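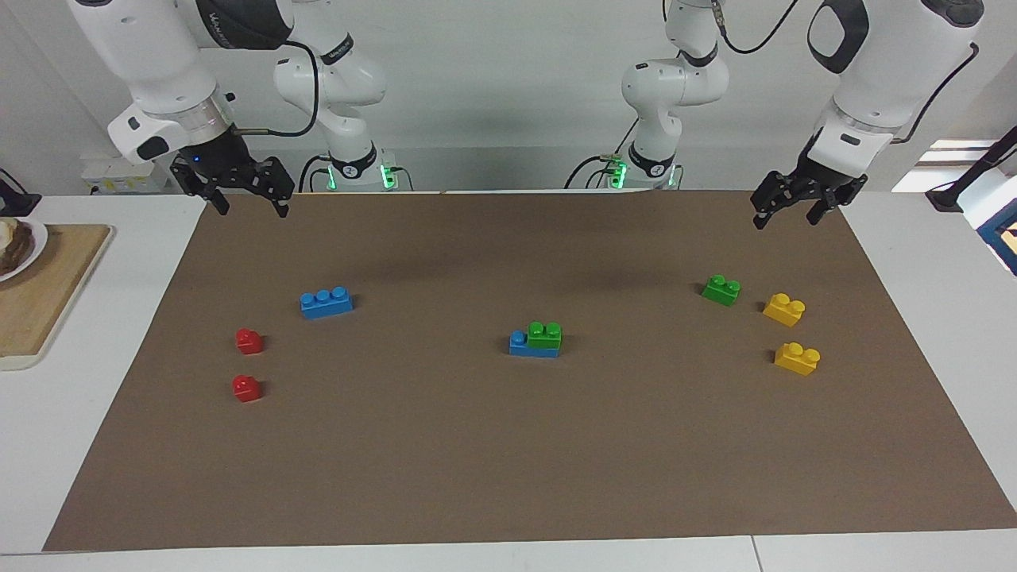
Two-arm brick station with two-fingered grippers held above the work mat. A green brick rests on a longer blue one near the center.

Robotics > Test methods > Gripper comparison > Clalari brick test

Reading time: 3 min

The Clalari brick test is a bench procedure for comparing robot grippers on small plastic toy bricks. It was written by Pavithra Sundaram and Belmiro Pacheco at the Llewellyn workshop and is used mainly with two-arm tabletop stations. The test scores how well a gripper picks up, turns, stacks and separates bricks of different lengths. It does not score speed, although times are recorded.

Background

The procedure grew out of a disagreement over finger pads. Llewellyn had been using a two-fingered gripper called the Mara with flat pads, and wanted to know if the ribbed pads of a second model, the Costo, were worth the extra upkeep. Earlier trials had used foam blocks, which both grippers handled easily. Sundaram proposed toy bricks as a harder object. They are stiff, their studs leave little flat surface on top, and a brick pressed slightly out of line will not seat on the one below it.

The first version used one arm only. Pacheco added the second arm after finding that a single gripper could stack bricks but had trouble pulling them apart, as the whole stack lifted off the mat.

Setup

Both arms are mounted at the back edge of the table, facing a plain mat. The mat gives the cameras an even background and keeps bricks from sliding when a finger brushes them. Bricks are scattered by hand in no set pattern. One-stud, two-stud and longer bricks may all be used, in any mix of colors. A layout may begin with some bricks already joined.

The same gripper model is fitted to both arms during a run. Mixed pairs were tried and dropped – the results could not be assigned to one model or the other.

Procedure

A run has four tasks:

Pick. Each loose brick is lifted clear of the mat and set down again.
Turn. A brick is rotated a quarter turn and placed with its studs facing up.
Stack. A shorter brick is pressed onto a longer one with at least one stud left exposed.
Separate. One arm holds the lower brick while the other removes the upper one.

An attempt counts as failed if the brick is dropped, if it lands on its side, or if the controller stops the arm on a force limit. An operator may not move a brick by hand once a run has started.

Results

The first full comparison covered 1,060 attempts. Of these, 415 were stacking attempts and 200 were separations. The flat-pad Mara did better on one-stud bricks, where the ribs of the Costo tended to catch a corner and tip the brick. The Costo did better at separation and slipped less often on the lower brick. Results for picking two-stud bricks were close enough that the authors did not rank them.

A repeat in September used new pads on both models. The Costo lost part of its lead in separation, and Pacheco put this down to stiffer ribs. In the same series, 23 attempts were thrown out after a wrist camera was found to be out of alignment.

Limitations

The test says little about soft or heavy objects. Scores also depend on the controller, and a gripper moved to a different arm has to be tested again. Sundaram has noted that worn bricks come apart more easily than new ones, so the current version calls for a fresh set at the start of each comparison.

See also

Finger pad wear
Force limits in tabletop arms
Two-arm handling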